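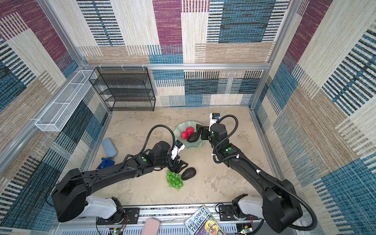 Fruit in the green scalloped bowl, with the patchwork behind.

A good many of you asked after the May supper what becomes of the fruit left over, so I promised Naveen Vishwakarma I would put a few words in the Rillwood newsletter. An avocado is happy sharing a bowl, and if yours is still hard as a stone, tuck a ripe banana in beside it and be patient (I never am!). Once it gives a little under your thumb, move it to the fridge and eat it soon. Wash fruit just before you eat it, and please don't pile the bowl too high, or the ones underneath get bruised and forgotten. Shakuntala Bisht has kindly offered to bring her avocado and lime relish to the next supper, enough for 30 of us, and she'd be glad of any spare limes you have at home.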